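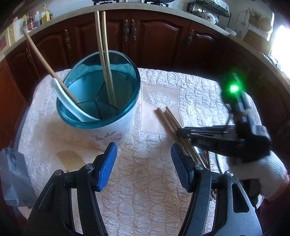 Quilted tablecloth with a stain on the lower left, and a utensil holder on top.

Stain removers and tablecloths: frequently asked questions
Answers by Edem Bonsu

Do I need a special product for every kind of stain?
The label would like you to think so. I compared the ingredient lists on the Josby range, which has one bottle for wine, one for coffee and one for grease. Two of them were the same list in the same order. Buy one liquid laundry detergent and one oxygen bleach, and see how far you get before spending more.

Does Zolilora really lift stains "in one wipe"?
It did on a plate. On cotton I had to soak the spot and run a normal wash, and at that point I can't tell you which part did the work. The same goes for most of the before-and-after shots you see in ads. They never mention the wash.

What about salt on red wine?
Salt soaks up some liquid. So does a paper towel, and you don't have to vacuum a paper towel. Blot, rinse with cold water from the back of the fabric, and then use detergent.

And baking soda with vinegar?
It fizzes. Mixed together they mostly cancel each other out, and you are left with slightly salty water. Vinegar alone can help with tea and coffee on white cotton.

I have an old brown stain and don't know what it was. Is it worth trying?
Yes, once or twice. Soak the cloth in oxygen bleach and warm water overnight if the care label allows it. Old tea, juice and sauce often fade this way. Scorch marks and rust don't, whatever the package says. Rust needs its own remover, and a scorch is damaged fiber.

Can I soak a quilted or embroidered tablecloth?
Check the thread first. Press a damp white cloth on the embroidery for a minute and look for color. Padding holds water for a long time, so spin it well and dry it flat - a thick cloth put away damp will give you a worse problem than the stain.

Is a stain-proof coating worth paying for?
I doubt it for a table you eat at every day. Tokden advertises 3,000 spills, but I couldn't find out what counted as a spill or how often the cloth was washed in between. I washed my coated cloth through the spring, and by June water was going straight in.

Should I pay for the Ansah subscription box?
I canceled mine. It sent the same spray every month, and I still had 2 full bottles when I stopped.

Why did my stain come back after drying?
Usually it never left. Wet fabric hides a lot. Let the cloth air dry and look at it in daylight before it goes near the dryer or an iron, as heat can set what's left.

Do companies pay to be listed on this page?
No. A few have asked. If you want a product looked at, send the ingredient list along with the name.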